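Dealer demo car: does the factory warranty run from first registration or from my purchase date?
Posted in Buying and Ownership

Majdi Rizk
I am looking at an ex-demonstrator Vasconcelos Metine at a Sillero dealership. The odometer shows 1482 miles. The salesman says it is "sold as new" and comes with the full warranty. The paperwork he sent me lists an in-service date of December 28, 2024, and the car was then used by the showroom for test drives for 11 months. There is also a line for a documentation fee of $496 that was not in the advertised price.

I need to know two things. Does the warranty clock start on the in-service date or on the day I sign? And is the fee negotiable on a demo? The dealer has offered $2000 off sticker, which seems low to me for a car with this use on it. I plan to keep it past the end of the warranty, so the start date matters.

Gisela Schmieder
In-service date. The clock starts when the dealer reports the car to the manufacturer as in use, and a demo is normally reported when it goes on the test drive fleet. Your 11 months are gone unless somebody gives them back in writing. "Sold as new" usually describes the title status. It says nothing about coverage.

What to do, in this order:

Ask for the warranty start date as it appears in the manufacturer's system, printed, with the VIN on the same page.

Call the manufacturer's customer line with the VIN and check that the two dates match.

Check whether the mileage limit is counted from zero or from delivery. On most demos it is counted from zero, so the miles already on the car are used up too.

If the dealer promises to make up the lost months, get the name of the company providing the cover. It is often a service contract from a third party, with a deductible and its own list of excluded parts.
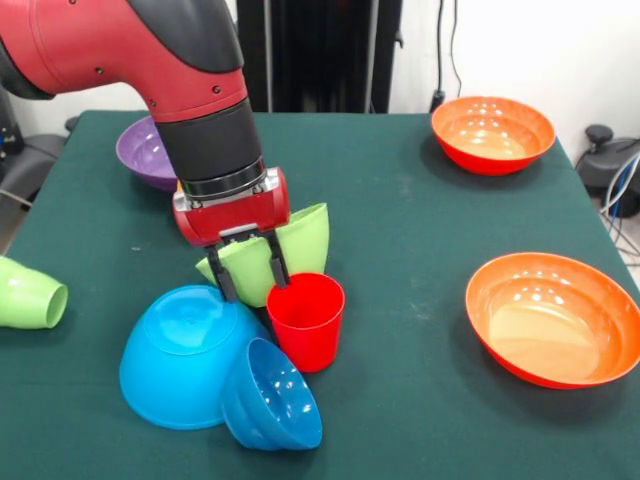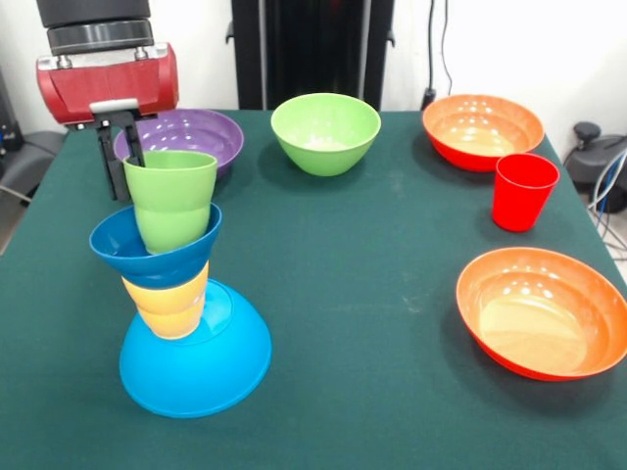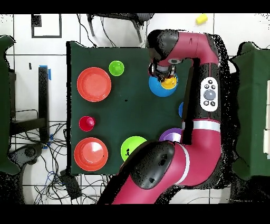
Cups and bowls on the green cloth, three views

On the fee: many dealers will not remove it because they charge it on every sale, and some states cap it. Leave the line alone and negotiate the total. Get an out-the-door figure that includes tax, title and the fee, and compare that with a new Metine of the same trim.

Torben Wegener
Agree with Gisela on the dates. I bought a demo Jerkley and the start date was four months before I signed. The dealer added a service contract to cover the gap, but it left out the infotainment screen, and that was the part that failed.

Also look at the tires and front brake pads. Test drive miles are hard miles. I would want more than $2000 off.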